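2020-11-29

Edition diary, linocut no. 20.

Proofing finished on the gray key block. I pulled four trial proofs on newsprint and one on the Vendik paper before I was satisfied with the pressure. The bed was set too tight for the first two, and the fine lines in the heron's neck filled in. I backed the roller off a quarter turn and the third proof opened up. The fourth was clean except for a pale patch in the lower left corner, where the block is slightly hollow. One layer of tissue pasted under the block fixed it. I have marked the tissue with the block number so it stays with the block when it goes into storage.

The edition will be 50, plus five artist's proofs and one printer's proof. Shabani Nyanda wanted 75 for the gallery. I explained that the key block is soft gray lino and that the cross-hatching on the bank will start to round off well before that. We agreed on 50 by phone and I wrote it into the log before starting, so that it can't drift.

Paper: I have decided against splitting the edition between white and cream sheets. The October print was split, and it caused trouble with numbering. Two buyers asked which half was the "real" edition. All of this one goes on the white. I tore down enough sheets for the run plus ten percent spoilage, all to the same size, with the deckle kept on the bottom edge only. Torn edges on the other three sides are against a steel rule, bevel down.

Colors are three: a flat blue-green for the water, a transparent ocher over the reeds and part of the water, and the gray key last. The ocher is the difficult one. Straight from the can it's too opaque and kills the blue-green where they overlap. I tested it with extender at one to one, two to one and three to one. Two to one gives a usable olive in the overlap and still reads as ocher on bare paper. Three to one is too thin and picks up the grain of the roller. 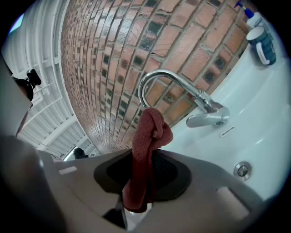 Registration is by pins and tabs, same as last time. The tabs are taped to the back of the sheet and stay there until the last color is dry. I checked the jig with a crosshair on all three blocks. The water block was off by less than a millimeter to the right. I planed the side of the block and packed the left with card. It now sits where it should. Humidity will matter more than the jig. The sheets for the first color were left stacked under a board overnight in the print room so they would settle to the room before going through the press. They will stay in that room until the edition is done.

Drying times with the Floseo ink were longer than I would like in October. The blue-green took four days before it would accept a second color without lifting. I have added a small amount of drier to this batch, two percent by weight, and no more, as too much makes the surface glossy and the next layer beads. I weighed it on the letter scale. The mix is in a lidded can labeled with the date and the proportions, with a drawdown strip taped to the lid.

Sepehr Kordestani called about the carving on the reeds. He thinks the strokes should all run the same way as the wind in the sky, and that I have let them go vertical on the right side. He is correct. I can't put lino back, but I can take more away. I recut eleven strokes with the small V-gouge and proofed that corner by hand with a spoon. It's better. The gap it leaves between the reeds and the bird is wider than in the drawing, and I will leave it.

Titles. The working title was "Low Water." Shabani prefers "Kiss," after the name the family gave their boat, which was moored where the bird stands. The boat isn't in the print. I said I would think about it. The title has to be settled before signing, as it goes in pencil at the bottom center, with the number on the left and signature and year on the right.

Cost sheet so far: 700 for paper, ink and lino, including the spoiled first water block. The framer at Proridora quoted 2845 for framing the first group for the gallery wall, in ash with a float mount. That is for the gallery to accept or decline. I did note on the quote that the float mount must use hinges of Japanese tissue with wheat paste, and no tape anywhere on the sheet.

To do:
Cut a new tympan sheet.
Sharpen the 3 mm U-gouge, which is dragging on the left side.
Order more registration tabs.
Write out the colophon for the portfolio sleeve, with block order and paper stated.
Decide what to do with the canceled blocks from the October print. One has been scored across already. The other two haven't.

First color goes down in the morning if the sheets are flat. I'll print the proofs first and the numbered sheets after them, stopping every ten to wipe the edges of the block.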